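Cube sorting with a desk arm: it sorts, but the drop position moves 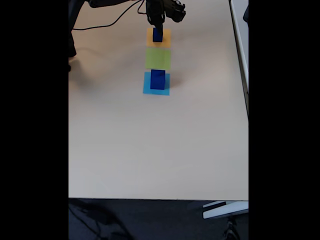

dobre_bench

Hello all. I am building a small sorting setup at our shared workshop in Mavthorpe. The task is easy on paper: take the dark blue cubes and put one on each colored mat, orange, green and light blue. The mats are only paper and they lie flat on the table.

My problem is the drop. If I run the program 12 times, the first places are good, and then the cube goes a little more to one side each time. The base is clamped. The gripper closes at position 542 and I never change this number. Has somebody met this before?

Posted Friday, July 13, 2018

inivik77

Look at your mats before you look at the code. The light blue one is sitting crooked. If you judge the drop by the mat and the mat slides, you are measuring the paper. Tape all three down.

dobre_bench

You are right that it is crooked, thank you. But I measure from the table edge with a ruler, so the paper does not enter in my number. I will tape them anyway.

Wolico_fan

I'd check the cable. It makes a long curve over to the left side of the table. On my Wolico arm a cable like that pulled on the last joint whenever it reached far out. I tied it along the arm and the drift got much smaller.

inivik77

Disagree. A loose cable that thin won't move an arm. More likely he never goes home between cycles and the error adds up.

Wolico_fan

It moved mine. Depends on the servos — cheap ones have play, and any small pull shows.

dobre_bench

I did two tests this evening. With homing after each cycle the drift is still there, but slower. With the cable tied up and no homing, almost the same as before. So maybe inivik77 has more of the truth, but not all.

inivik77

What speed?

dobre_bench

2,000 in the settings. I don't know which unit, the manual does not say it.

inivik77

Then halve it and wait 15 seconds between cycles. If the drift goes away, your servos are getting warm.

dobre_bench

Good, I will try this tomorrow and write the result.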